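Search this journal Enter keywords Go

4.2 Food handling with the Onico kit

The second product in our review is the Onico two-arm kit, which is sold by Rustitz as a complete set with arms, parallel grippers, mounting brackets and control software. We received one unit on loan in October and kept it for 47 working hours. The supplier recommends the kit for light kitchen tasks, so we selected dumpling transfer as the main test. The dumplings are soft, they stick to each other, and the skin tears easily.

In each trial the operator moves one dumpling from a steamer basket to a plate. We made 172 trials with the default grip force and repeated the same number with the lowest setting. The protocol follows Chukwu, but we did not use the silicone finger covers, as they are not included in the price.
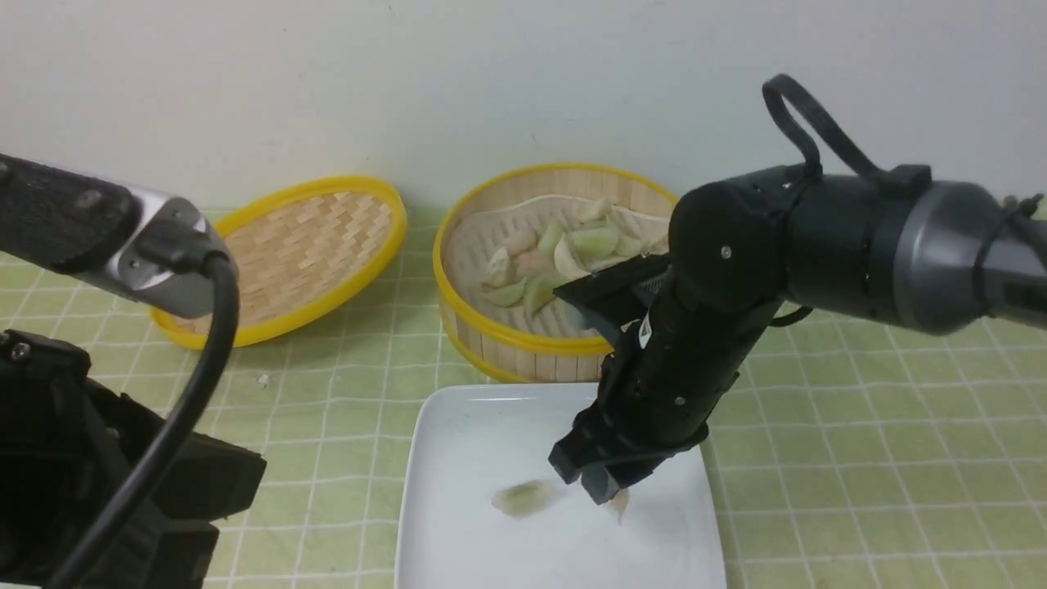 Figure 3. Dumpling transfer with the Onico kit. Dumplings in the steamer basket and on the plate, with the gripper above the plate.

The default force was too high for this food. Torn skins were the most frequent error, and they occurred in 35 trials. With the lowest setting the tears became rare, but the fingers lost the dumpling more often during the lift - especially when it was taken from the middle of the pile. The software changes the force only in fixed steps, and we could not find a value between these two. Dymphna Buckley, who operated the arms in all trials, also noted that the menu for this setting is difficult to reach while a task is running. The Tendville kit (Section 4.1) allows a continuous adjustment, and we consider this a clear advantage for soft food.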